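4.2 Costing a two-armed machine for kitchen work

Most of the budget plans we read for this study started with the price of the robot and stopped soon after. The buyers asked for a quote, added a line for delivery, and sent the figure up for approval. The rest of the cost came out of other budgets over the following year, and in most cases no one had added it up. In this section we set out what the full cost looked like at three sites that were planning to buy a mobile machine with two arms for kitchen work, mainly clearing plates and loading dishwashers.

The sites are called Plimside, Rathjen and Alen below. Plimside is a residential school with a staff kitchen on each floor. Rathjen is an office building. Alen is a small assisted living home with shared kitchens of the ordinary household type. All three wanted the machine to work in the kitchen they already had, with no change to the counters or the appliances. This was written into two of the three plans as a condition of purchase.

We divided the cost into purchase, site preparation, hands and spare parts, setup hours, and supervision. Purchase needs little comment. The quotes differed mostly in what they left out. One covered the base, torso and arms and gave the hands as an option on a second page. A reader in a hurry would take the first page as the price of a working machine, and at Rathjen this is what happened. The plan had to go back for approval a second time, and the purchase slipped past the end of the budget year.

Site preparation was small in money but took a long time to agree. The floor has to be level enough for a wheeled base, and there has to be space to stand in front of an open dishwasher door with a pulled-out rack. In a household kitchen the door and the rack together take up much of the floor between the counter and whatever is opposite. Alen measured its kitchens early and dropped one of them from the plan. Plimside measured after the order was placed and found that two kitchens could be used only if a table was moved out. We recommend measuring with the door open and the rack fully out, and writing that number on the plan.

Hands and spare parts were the line most often missing. A five-fingered hand can hold a plate by its rim and can also take hold of a rack or a door, so one pair of hands covers the whole job. A simple gripper costs less and breaks less often, but it may need a change of tool partway through, and a change of tool needs a person or a second piece of equipment. The plans treated this as a technical choice to be made later by the supplier. It is a budget choice, and it should be made first. Cables deserve their own line too. They run along the outside of the arm on many machines, they bend each time the wrist turns, and they are cheap to stock and slow to order. Alen put a full set of cables on the first order. The other two did not.

Setup hours were recorded in all three plans as a single number with no working shown. We asked each site to keep a log. Plimside logged 370 hours from delivery to the first week of regular use, Rathjen logged 509, and Alen logged 205. These hours include time spent by the site's own staff, who were not charged to the project at Plimside or Rathjen. The difference between the highest and lowest figures is mostly explained by the number of kitchens. Rathjen has three different models of dishwasher, and much of the work had to be done again for each one. A site with mixed appliances should plan setup by model and not by room.

Supervision is harder to plan, and we do not think a fixed rule would be useful. Alen kept a person in the room for every run and logged 133 hours of this in the first term. The manager there expected the figure to fall but budgeted the second term at the same level, and we think that was sensible. Rathjen planned for supervision to end at handover. This was changed after a meeting in May, when the staff who would be using the kitchen asked who was responsible for the machine during lunch.

One further point concerns the trial. Suppliers usually show a single task done well, such as placing one plate. A buyer should ask to see the parts of the job that come before and after, including work at the door and the rack and reaching between the sink and the dishwasher. Both arms should be in use. Figure 6 shows the kind of work we mean, in a kitchen with a sink set into the counter and a dishwasher below it. We used the Skoltotetti checklist to record each trial, with a column added for the floor space in front of the appliance.

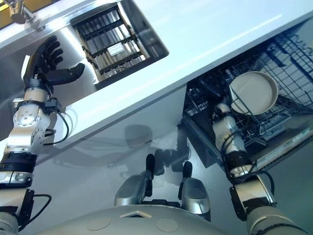
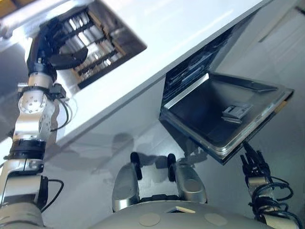
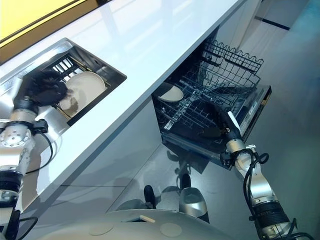
Figure 6. Two-armed work at a counter and dishwasher. First: a white plate in the dishwasher rack, with the right arm reaching in beside it. Second: the right hand on the lower corner of the open door. Third: the left hand at a plate in the sink, with a second plate in the rack of the dishwasher.

Shuzhen Duan
Tue 14 May
6 shares | 2 comments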